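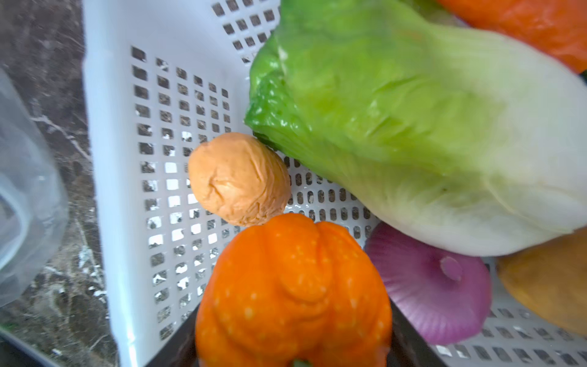
穴あきのかごに収めたままごと用の野菜。葉物、じゃがいも、オレンジ色のパプリカ

おもちゃ貸出施設のセスウッド(Ceswood、ティンドゲート地区)は9月から、ままごと用食品の収納基準を改める。対象は野菜と果物の模型で、保管と貸出の単位をこれまでの厚紙箱から、側面と底に穴のあるプラスチック製のかごと、ファスナー付きの透明袋の組み合わせに切り替える。棚での保管はかご、貸出時の持ち運びは袋という区分になる。

同施設の登録品は2938点。このうちままごと用食品は返却後の清掃に最も手間がかかる分類とされ、収納基準の見直しは昨年度から検討課題に挙がっていた。従来の厚紙箱はふたと本体が別々で、ふたの紛失と底の角の破れが補修記録の大半を占めていた。厚紙箱は順次廃棄し、木製の積み木など重量のある品目に使っている合板箱は当面そのまま残す。

新基準では、1組あたりの上限を16点とする。かごの縁より上に品物が出ないことを条件とし、上限に満たない場合でも縁を越えるときは2組に分ける。葉物のように長さのある品は最初に置き、丸いものや小さいものを後から入れる。果物と野菜は同じかごに入れない。切り分けて遊ぶ面ファスナー付きの品は、面ファスナーに繊維くずが付きやすいため別の組とする。

担当のヴァサンティ・ミア氏によると、かごの選定では開口部の形が主な検討点になった。候補の中には、側面が格子、底が長穴のものと、側面・底とも丸穴のものがあった。試用では、丸穴のかごで模型のへたが穴に引っかかる例が2件記録され、長穴のかごでは記録がなかった。「穴の面積よりも、へたや茎の先がどこで止まるかを見た。細い部品のある品を入れて、かごを左右に傾けて確かめている」とミア氏は話す。縁の処理も項目に含まれ、手を入れたときに当たる部分に成形時のばりが残るものは除外した。

袋については、スライダー付きのものに統一する。指で押して閉じる形式は、閉じ残しが目で確認しにくいとの指摘が窓口から出ていた。スライダーの色は問わない。袋の表面には文字を書き込まず、組番号を記した札を中に入れる。札は品物より先に袋へ入れ、番号の面を外側に向ける。袋の再使用は可とするが、角に白い折れ筋が出たもの、スライダーが途中で止まるものは交換する。 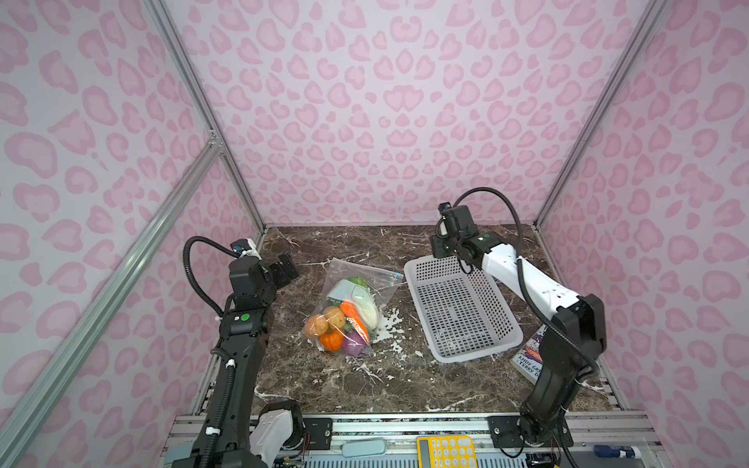
濃茶色の大理石模様の台に置かれた白いかごと、野菜の袋

移し替えの手順も定めた。作業台の上には一度に1組だけを出し、袋とかごを離して置く。袋からかごへ移す場合は、袋を逆さにして一度に空けることはせず、品物を一つずつ取り出す。かごへ入れるときは落とさず、底か、先に入れた品の上に置いて手を離す。塗装面の欠けは縁への接触で生じる例が多く、補修記録ではパプリカとトマトの肩の部分に集中している。

取り出した品は、その場で傷、変色、べたつきの有無を見る。異常があればかごに入れず、作業台の右手前に分けておき、組の移し替えが終わってから記録票に記入する。作業の途中で記録票に手を伸ばすことは認めていない。旧手順では途中記入を可としていたが、再開時に同じ品を二度記入した例があった。

作業台の天板は、品物と紛れにくい濃色とする。白やクリーム色の天板では、葉物の根元、にんにく、かぶの見落としがあった。天板の拭き取りは組ごとではなく作業の区切りに行い、研磨剤入りの洗剤は使わない。作業台を囲う壁面の材質と柄については、新基準に規定はない。

かごと袋の調達先には、地区内で保管用品を扱うトルーダス(Trudus)が決まった。納入は9回に分け、初回分は窓口に近い棚から充てる。棚の奥行きは変更せず、かごの長辺を手前に向けて並べる。札受けの付け替えは、木工のジウウコフスキ工房(Ziółkowski)が担当する。札受けは従来、厚紙箱の側面に貼り付けていたが、新基準では棚板の前縁に固定し、かごには何も貼らない。かごだけを棚から外して洗えるようにするためで、洗浄後の貼り直しも不要になる。

かごの洗浄は月1回とし、中性洗剤で洗った後、伏せて置く。穴の内側に残る汚れには柄の細いブラシを使う。模型そのものは水に浸けない。中空の品は継ぎ目から水が入ると抜けにくく、内部の臭いの原因になる。固く絞った布で拭き、しわや溝のある品は布の角を使う。じゃがいも、葉物、ブロッコリーは表面の凹凸が多く、標準の拭き取り時間を他の品の2倍に設定した。
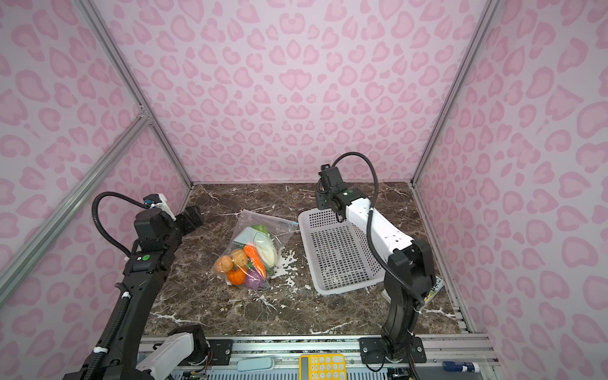
袋に詰める際の向きについては、当初案から変更があった。当初案は重い品を底に、葉物を口の側に置くとしていたが、試用では袋を横に寝かせて運ぶ利用者が多く、上下の指定に意味がないと判断された。現在の案では、袋を台に寝かせた状態で詰め、厚みがほぼ均一になるよう品物を一段に並べる。一段に収まらない組は、袋を一つ上の大きさに替える。口を閉じる前に中の空気を軽く押し出すが、平らになるまで抜く必要はない。

貸出窓口での確認方法も変わる。厚紙箱ではふたを開けて中身を数えていたが、透明袋では口を閉じたまま表裏から目視し、札の番号と品目表を照合する。重なって見えない品があるときに限り、袋を開ける。返却時は必ず開けて、品物を取り出したうえで照合する。品目表には写真を載せず、品名と色だけを記す。「オレンジ色のパプリカ」「薄茶色のじゃがいも」のように色を先に書き、葉物は種類の判別が難しい品があるため、当面は「葉物(緑)」で統一する。

品目表の改訂を受け持つレオカディア・ルトコフスカ氏は、葉物の表記について「レタスか白菜かで窓口の記録が割れていた。元の箱の表示が残っていない品が多く、種類を確定する手がかりがない」と説明する。同氏によれば、同じ品が二つの名称で登録されていた例は16件あり、このうち葉物が最多だった。重複分は新しい組番号の付与に合わせて統合する。旧番号は検索用に残し、札には印字しない。

利用者側の扱いに大きな変更はない。1回に借りられる組数と貸出期間は現行のままで、返却時に品物を種類別に並べる必要もない。袋を破損した場合の負担は求めない。かごは館内保管用のため貸し出さないが、館内の遊戯室で使う場合に限り、かごごと棚から出せる。遊戯室から戻すときは窓口横の返却台に置き、棚へは職員が戻す。

果物の模型への適用は、野菜の切り替えが終わった棚から順に進める。ぶどうのように房状の品は、かごの穴に粒が入り込むかどうかの確認が済んでおらず、それまでは旧基準の箱で保管する。パンや卵など、その他の食品模型の扱いは未定。切り替え期間中は新旧の収納が棚に混在するため、札の地色を旧基準は黄、新基準は白として区別する。棚の入れ替え作業は開館前の午前中に行い、作業中の棚の品は当日の午後から借りられる。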